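Presuvow Technical Learning Centre
Equipment Inspection Checklist – Portable Control Board (modular, three sections)
Form 17, revised September 2019

Completed by: Alcides Puma
Asset number: 3829
Location: Bench enclosure, Fismont Wing
Result: Accepted for continued use, with comments

Scope

The checklist applies to all portable control boards held by the Centre and lent to partner sites at Isow and Maksymiv. It is to be completed before a board is issued and again on its return. Each item is marked Satisfactory, Attention or Not Applicable. Any item marked Attention must carry a written comment. Inspectors are reminded that a tick without initials will be treated as no entry.

Part A – Case and handles

A1. Board placed on a clear, level surface for inspection. Satisfactory.
A2. Sections fully joined, no gap along the jigsaw seams. Satisfactory. Comment: Seams were checked by fingertip on all accessible sides. No raised edge was felt.
A3. Carrying handles present at both ends. Satisfactory.
A4. Handles firm under load. Satisfactory. Comment: Each handle was tested separately. The board should be lifted by both handles at all times, including over short distances within the same room.
A5. Corners and edges free of sharp points. Satisfactory.

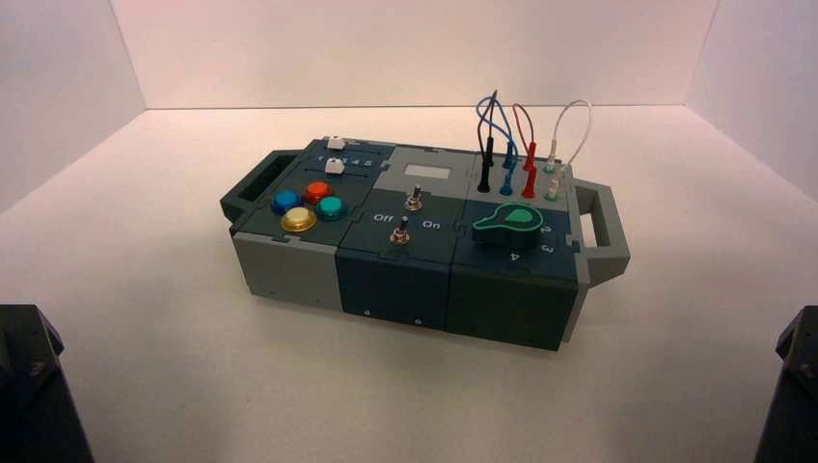 A6. Underside clean and feet secure. Attention. Comment: One foot has hardened and no longer grips well. A replacement has been requested from stores under order 2450. The board may be used in the meantime on a level bench only.

Part B – Sliders and push buttons

B1. Both sliders travel the full length of their tracks. Satisfactory. Comment: The lower slider is slightly stiffer than the upper. No lubricant is to be applied – the tracks collect dust when oiled.
B2. Numerals 1 to 5 legible at normal reading distance. Satisfactory.
B3. Blue, red, green and yellow buttons press and return freely. Satisfactory. Comment: Each button was pressed 10 times. The yellow button returned a little slowly on the first press and normally after that.
B4. Button collars tight and unable to be turned by hand. Satisfactory.
B5. Button lamps checked one colour at a time. Satisfactory.
B6. Panel surface wiped with a dry cloth. Satisfactory. Comment: Spray cleaners are not to be used on any part of the panel. Sites that have received a board with residue around the buttons should report it on the return slip.

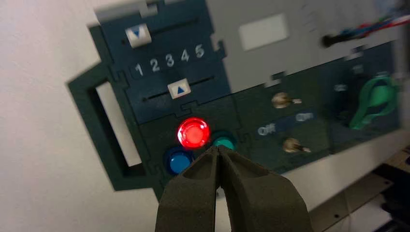

Maksymiv asked whether B3 and B5 could be combined, as their staff press each button and check its lamp in the same movement. The request also noted that a lamp fault had been recorded there in June under the wrong item, and that a single line would have prevented the error.

The Centre's response is that the two items remain separate for the present. A button may move freely while its lamp has failed, and the repair is different in each case. The wording of B5 will be reviewed at the next revision.

Part C – Toggle switches and display

C1. Both toggle levers straight and firm at the base. Satisfactory.
C2. Off and On labels legible. Satisfactory.
C3. Switches hold their position when released. Satisfactory. Comment: The lower switch has a lighter action than the upper. It is within the accepted range and has been noted for comparison at the next inspection.
C4. Display window free of cracks and deep scratches. Satisfactory.
C5. Display shows characters when powered. Satisfactory. Comment: Tested on bench supply before the remaining items were begun.

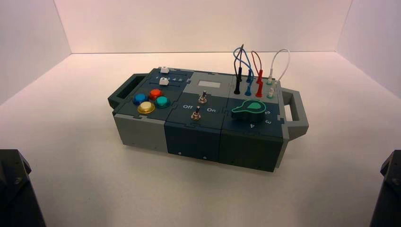 Inspection Bulletin, Vol. 10, No. 17

Part D – Storage and issue

D1. Switches returned to Off before packing. Satisfactory.
D2. Transport case clean, foam in good order. Attention. Comment: The foam is compressed at one end and the board can shift when the case is carried upright. Carry flat until the foam has been replaced.
D3. Copy of this checklist placed in the lid pocket. Satisfactory.
D4. Borrowing site advised of open comments. Satisfactory. Comment: Isow has been advised of A6 and D2 in writing.

Items outstanding: A6, D2.
Signed: A. Puma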